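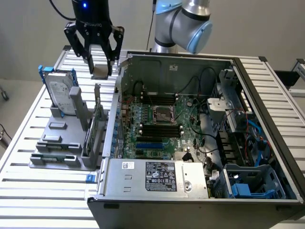 Attachment 1: case on its side, drive and expansion card in the tray, two memory modules in the front slots

Ticket 1089, tower will not start
Opened by: Natalina Testa
Assigned to: Hicham Bensaid
Status: open

Reported fault: fans spin for 2 seconds, then stop. No beep, nothing on the monitor. Same result with a different power cord and a different outlet.

1. Side panel off. Hard drive is a 3.5-inch in blue rails. Label it before it goes back on the shelf. Corrado has the spare rails if a clip breaks.

2. Check the CPU socket with the processor out. Use the magnifier and look along the pins from two sides. Do not touch them. Attachment 2 has the socket with its frame and lever, and the power supply label at the front of the case.

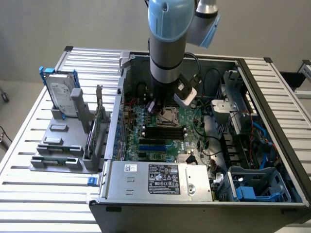
3. Start with one memory module. Try it in each slot in turn, then swap in the other one. Write down every combination, including the ones that do nothing.

4. If it still stops after 2 seconds, try the spare power supply from the Stondent order. Leave the drive and the card out for this test.

Note from Evdokia Ververidis: a tower of the same model had this fault in December. The cause was a bad front panel switch. Please pull the switch lead and test without it before ordering a board.

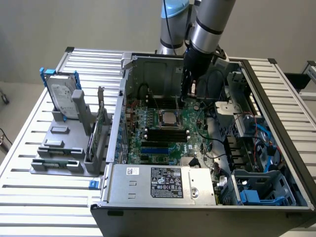

Trondbridge, 9 September 2025

Switch lead test still to do. Please keep the drive with this case. Brunello needs the files on it.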